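Hand-Held Gripper Sessions: Frequently Asked Questions
Skimbridge site, updated Jan 4, 2022 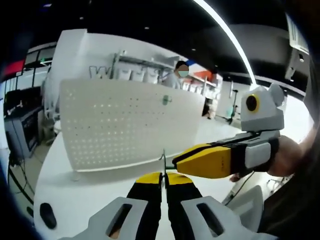
These are the questions we get most from people signing up to record tasks. For anything missing, write to Danai Athanasiadis at the Skimbridge desk.

Do I need to know how to program?
No. You do the task with the grippers in your own hands, and the recording is used to train the robot later. Most people are comfortable after 20 minutes of practice.

How long is a session?
Three hours with breaks. A full session usually gives us nearly 40 usable recordings. Small parts such as pins take longer, so expect fewer of those.

Can I help with my bare fingers?
No. The robot will only have grippers, so anything your fingers do is something it can't copy. If a part gets away from you, stop the recording and start again.

What counts as a bad recording?
Long pauses, a covered lens, or a start from the wrong position. A dropped part is fine if you pick it up with the gripper and finish — we keep those and tag them as recoveries.

Why not use remote control for everything?
We do use it for heavy parts and for anything over 300 mm long. Board work goes faster by hand. Tiago Godinho runs the remote control station and trains people on it separately.

I'm left-handed. Is that a problem?
No. Tell us when you book.

Can I see my recordings?
Yes, for 7 days. After that they move to the training set and we can't pull single files. Ask Tien-fu Hsu for access.

When do the next sessions open?
Booking for April is open now.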